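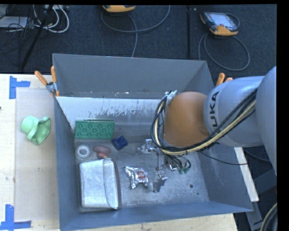
Could you help us sort the Pleststead button collection?

Pleststead Museum of Everyday Things is looking for people to join the Jayasinghe Project, starting in October. We have been given some 4,000 buttons, buckles and fasteners gathered over a lifetime by a retired tailor, and we are dying to find out what we've got!

There are horn toggles, tiny glass buttons from christening gowns, uniform buttons from railways that closed long ago, and a whole biscuit tin marked "odd ones, do not throw". Very few have been looked at properly. We want to get every one of them described, photographed and bagged, so that dressmakers, family historians and anyone who simply likes buttons can come and see them.

What you would be doing

You'd work in pairs in the Mullen Room on the first floor (there is a lift). One of you handles and measures, the other writes the record card, and you swap over whenever you like. Sessions run from 10.30am until 1pm, with a proper tea break in the middle – away from the collection, please, we've had one accident with a flapjack already. We ask you to come to at least three sessions.

Who we are looking for

You don't need to know anything about buttons. Frans Jacobs, who looks after our textiles, will teach you how to tell horn from plastic and casein from both, and he can talk about shanks for a very long time. Reasonably clear handwriting is a help. If you sew, or used to work in the clothing trade, we would love to hear your stories as well.

You must be 16 or over. We have 30 places, and travel within the county is paid back on the day (keep your bus ticket or note your mileage, up to 80 miles there and back).

How to join in

Pick up a form at the front desk or write to Frans Jacobs, Jayasinghe Project, Pleststead Museum of Everyday Things, Clinusier Lane, Pleststead. Tell us a little about yourself, which mornings suit you, and whether you need large print or a particular kind of chair. If you'd like to come with a friend, put both names on one form and we'll pair you up.

Applications close at 5pm on the last day of September.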